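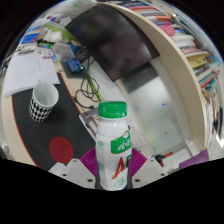
Page last changed in January

How to Have Houseguests in a Small Apartment
by Kittipong Rungrueang

34 shares | 6 comments

If you live anywhere near the water in Morstead, you already know what happens once the weather turns nice. Cousins you haven't heard from since the last wedding start texting to ask how you've been. My place is 520 square feet, one bedroom, with a closet that won't quite close, and last summer I had people sleeping in it for most of the season. I loved having them (well, nearly all of them!), and along the way I worked out a routine that keeps everybody friendly.

Step one: agree on the dates before you say yes

I used to say "come whenever!" and then wonder why I had two sets of people on the same sofa. Now I ask for the arrival day and the leaving day in the same message, and I don't say yes until I have both. Three nights is my limit for anyone sleeping in the living room. My sister gets more, but she does the dishes.

Step two: talk to your building

Read your lease or your bylaws, even if you think you know what they say. Mine asks for the guest's name at the front desk if they'll be using a key, and it took me five years to notice. While you're at it, ask about visitor parking. Ours fills up by 6 in the evening, so I tell anyone who's driving to get here before supper or plan on circling the block for a while.

Step three: clear some space

Empty one shelf in the bathroom, one drawer and a few hangers. It doesn't sound like much, but a suitcase that has somewhere to go in the closet is a suitcase you won't trip over at midnight. I put my winter coats in a bin under the bed and leave them there until fall.

Step four: make up the bed early

Do it before they arrive, or at least have the sheets folded on the arm of the sofa. I've tried wrestling with a pull-out while a tired uncle stood there holding his shoes, and I don't recommend it. Set out two towels each, and a small fan if your windows face west like mine do. A cheap eye mask is nice too – streetlights are brighter than you remember when you're used to sleeping in the other room.

Step five: write the note

One page, taped inside a kitchen cabinet door. Mine has the wifi password, how to jiggle the balcony lock, which day the recycling goes down, and the bus that gets you to the beach without a transfer. Put your quiet hours on it as well. People are much happier to read a rule than to be told one over breakfast, and you'll be happier not saying it.

Step six: plan the bathroom

With one bathroom and a job to get to, you need a morning order. I go first, at 7, and after that they can have it all day with my blessing. Say so on the first night, while everyone's in a good mood.

Step seven: take an evening off

Go to a movie, or just sit on a bench with a sandwich. Your guests will enjoy having the place to themselves, and you'll come back with something new to talk about. I usually leave them the good takeout menu and a spare key on a big ugly key ring, which so far has always come back to me.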